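Sorting and Stain Inspection of White Knit Textiles Before Laundering

Project Report, Household Textile Care, Second Semester

Submitted by: Rania Jaber and Man-lok Yu
Supervisor: Volker Gerlach

1. Background

The Dollano residence sends its shared linens and knitwear to a single laundry room on the ground floor. Until this year, white items were washed as one load without being checked beforehand. Residents had complained that small marks were still visible after washing and, in several cases, had become harder to remove. The project was set up to determine whether a short inspection by hand before loading would reduce the number of items returned for a second wash.

2. Procedure

The trial ran for seven weeks and covered 345 white items. Each item was taken from the sorting bin, shaken out once and examined under the ceiling light. Marked pieces were set aside for pretreatment with a paste of baking soda and water. Unmarked pieces went directly to the machine. Two inspectors worked each shift, and the Tuesday shift was supervised by Nizar Salameh.

Ribbed knits required more attention than flat-woven items. When the fabric is bunched, a small tan or brown spot beside a crease is easily mistaken for shadow, and the reverse also occurs. 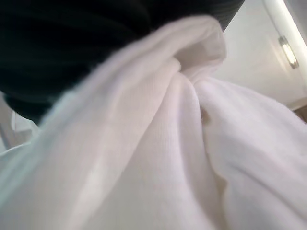 For this reason the procedure was revised in the second week. Inspectors were asked to open every fold and draw the ribbing flat between both hands before deciding where the item should go. The revision added time to each shift but was kept for the remainder of the trial.

3. Observations

Fewer items came back for a second wash after the revision. Most of those that did had been pretreated too briefly. Shadows in deep folds remained the most common cause of items being set aside unnecessarily, particularly in the evening. Rasha Bataineh, who kept the return log, noted that thick knits also held more paste and needed a longer rinse.

4. Recommendations

The laundry room should install a brighter lamp over the sorting table. The revised inspection step should be added to the posted instructions, and pretreated knits should be rinsed separately before they join the main load.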